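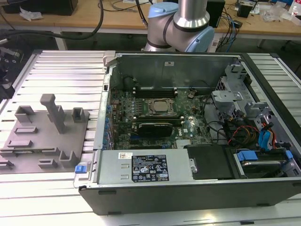 Unité centrale ouverte, panneau latéral déposé.

Le droit à la réparation est entré dans le vocabulaire des administrations. Il figure dans les plans pluriannuels, dans les rapports d'activité et, depuis peu, dans les discours d'inauguration. Il demeure pourtant absent du document qui décide en pratique de la durée de vie des équipements publics : le cahier des charges. Un établissement qui achète des ordinateurs sans exiger la disponibilité des pièces ni la communication de la documentation technique a déjà renoncé à les réparer.

L'établissement de formation Msimang en offre une illustration. Au mois de juin, il a réformé 375 postes de travail sur un parc de 1 208. Le motif inscrit au procès-verbal était l'ancienneté. Or l'examen conduit par Mme Mechthild Gasser, responsable des achats, a établi que la plupart de ces machines présentaient une seule défaillance, connue et remplaçable. Le contrat conclu avec la société Brollik prévoyait l'enlèvement du matériel ; il ne prévoyait aucun diagnostic préalable.

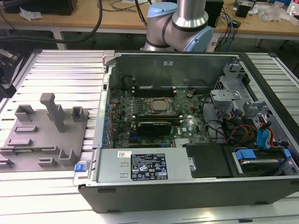

La première objection opposée à la réparation est d'ordre budgétaire. Elle mérite d'être examinée avec sérieux, car le temps d'un technicien a un coût et les crédits de fonctionnement sont plus contraints que les crédits d'investissement. Toutefois, cette objection suppose une intervention longue et incertaine. Tel n'est pas le cas lorsque l'appareil a été conçu pour être ouvert : une fois le panneau latéral retiré, le processeur sous son étrier métallique, les emplacements de mémoire et la carte graphique se présentent au regard. Le surcoût tient alors moins au geste lui-même qu'à l'absence de procédure pour le commander, l'imputer et le contrôler.

La seconde objection est juridique. Certains acheteurs craignent qu'une clause de réparabilité ne restreigne indûment la concurrence. Mme Ilgın Tekin, juriste, a répondu à cet argument dans une note interne : une exigence liée à l'objet du marché, proportionnée et formulée à l'identique pour tous les candidats, ne favorise personne. Elle écarte seulement les offres dont le prix initial dissimule un renouvellement anticipé.
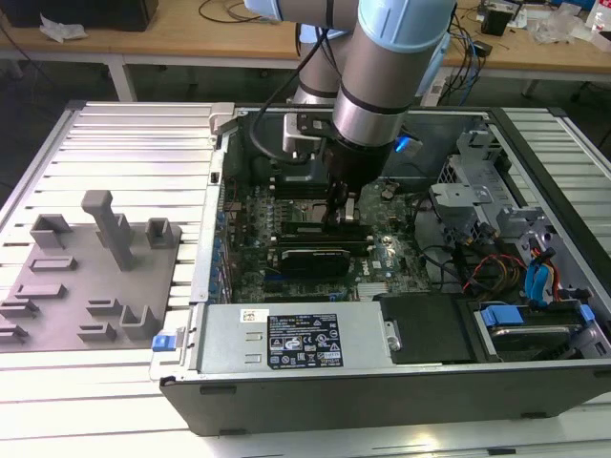 Boîtier couché sur le plan de travail, carte mère apparente.

Il convient donc d'inscrire dans chaque marché deux obligations. Le titulaire devrait garantir la fourniture des pièces détachées pendant toute la durée d'amortissement – et non pendant la seule période de garantie. Il devrait en outre remettre à l'acheteur les schémas de démontage, sans condition d'agrément.
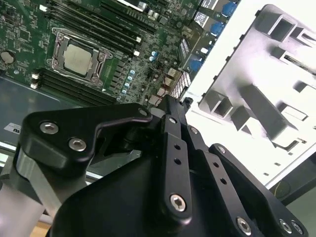
Ces obligations n'auront d'effet que si la réforme d'un bien est elle-même motivée. Aucun poste ne devrait quitter l'inventaire sans une fiche indiquant la panne constatée, le prix de la pièce et la raison pour laquelle le remplacement a été écarté. La charge administrative est modeste. Elle incomberait au service qui demande la sortie, et la fiche serait jointe au bon d'enlèvement.

Benedikt Reisinger
16 nov. 2025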